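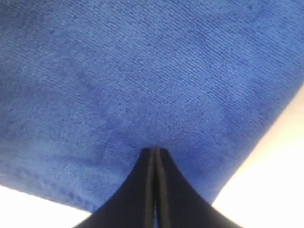 4.2 Rules for grasping and releasing cloth

Most of the disagreements between operators in the first round of collection came down to one question: when does a grasp on fabric count as a grasp? For rigid objects the old site guide said that the fingers had to be closed and the object had to move with them. Cloth does not fit that rule well, since a towel can be held firmly at one point and still lie flat everywhere else. In the wrist view at the start of this section, the two fingers are together, a small fold of blue towel sits between the tips, and faint wrinkles spread out from the pinch. We used the fold and the wrinkles as the two signs of a grasp. If only one was visible in the wrist view, the annotator marked the segment "contact" and left the decision to the second reader.

The rule was written by Ruoxi Fang and Bevan Whitelaw after they had labeled the same 400 episodes separately. Their labels matched on the start of the grasp in most folding episodes but often differed on the release. Whitelaw had been marking release at the first opening of the fingers, and Fang at the moment the fabric stopped following the tip. The second reading is closer to what a policy has to learn, but it depends on the pile of the fabric, which can cling to a finger after the jaw has opened. We settled on finger opening as the release mark and added a separate flag, "drag," for any motion of the cloth after it.

Pinch depth was harder to put into words. An early draft asked for "a secure hold near the edge," and each site read this in its own way. Operators at Plillton took a deep bite of fabric and rarely dropped it, but their folds came out with a lump along the edge. Operators at Sostley pinched only the hem and had to repeat more grasps. The current text says that the grasp should be taken at the edge nearest the free corner, that the fingers should close fully before any lift, and that a grasp which gathers more than one layer is to be released and taken again unless the task sheet calls for moving a stack.

4.3 Two-arm conduct

The bimanual rules are short. Only one arm may be in contact with the cloth while the other is changing its approach. The waiting arm stays above the table and outside the outline of the cloth, or just at its border, with its finger pointed at the next grasp point. Arms do not cross over the fabric at any time. Where a fold needs both hands at once, the operator brings the second tip down only after the first has stopped moving. 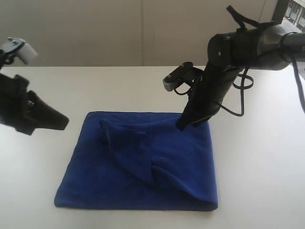 Figure 3. Bimanual folding on the white tabletop. The right gripper is in contact with the upper right of the cloth; the left finger hovers off its left edge.

Figure 3 shows the spacing we ask for. The tips are far apart, and the left finger is clear of the fabric. The same view also shows a cloth that would not pass the final check in its present state: a flap is folded back diagonally across the upper middle, and the right-hand portion is bunched. Neither is a reason to stop an episode. Under the earlier rules from Madach, operators reset the cloth by hand whenever a flap turned back, and the corrections were lost from the data. We now require the operator to keep going and repair the fold with the arms, up to the time limit on the task sheet. Resets by hand are allowed only if the cloth leaves the reach of both arms.

Cable routing is covered by the same section of the guide. Cables on either arm may hang in a loop beside the joint but must not touch the cloth or pass between a wrist camera and the fingertips. The check is done with each arm at the far end of its range, before the first episode of a session and again after any camera mount has been adjusted. Tavion Whitlock proposed fixed clips in place of the check, and the Cârstea site tried them, but the clips limited wrist rotation and were dropped.

4.4 Acceptance and review

Of the 1,000 folding episodes collected under the revised guide, 600 were drawn for review and 531 were accepted without changes. The remainder were sent back with a reason code. The most common code was early lift, where the arm began to rise before the fingers had closed. Second was an unmarked drag. Episodes with an untidy but repaired fold were accepted, and reviewers were told to judge the final state of the cloth and the labels separately.

One point is still open. Zhenhua Kong has argued that the contact label should be split into pressing and sliding, as an operator may press a fingertip on the cloth to hold it in place with no intention of picking it up. Our annotators could not separate the two reliably from the wrist view alone, and the overhead view was often blocked by the arm. We have kept the single label for this release.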